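## 4. Preparing the table for the fruit course

This section applies to the Gelisik dining set and should be read before the tablecloth is laid.

1. Spread the cloth and smooth it from the centre outwards. On a checked cloth, line up one printed row with the table edge.
2. Place the wide steel pot on the cloth, keeping it 200 mm from the edge.
3. Lower the woven bamboo piece into the pot. It should lie level.
4. Rest the round slicer on the bamboo with its spokes uppermost. The outer ring may overlap the rim of the pot.
5. Lay the fruit directly on the cloth, to the right of the pot and clear of its side handle.

**Caution:** Do not place the pot on a hob while the bamboo or the slicer is inside it.

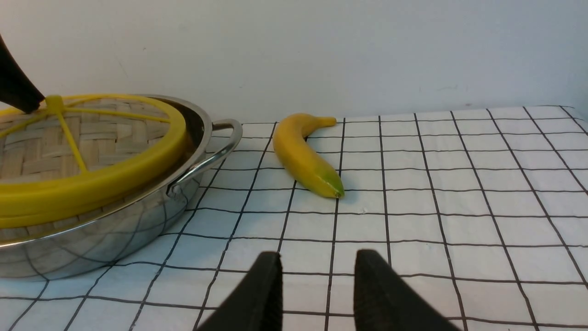
Romana Sokol asks whether the bamboo may be washed together with the pot. It may not. Wipe it with a damp cloth and stand it upright to dry -- a full day is advised in winter. The pot may be washed by hand in warm water with a mild soap.

**Note:** Polished steel shows finger marks readily. Lift the pot by its handles and buff the outside with a dry cloth before guests are seated.

6. Peel bananas before slicing. Press the slicer straight down with both palms on the outer ring, over a chopping board and never over the cloth.
7. Rinse the slicer at once after use.

Replacement bamboo pieces are listed in Section 7 under Cisden.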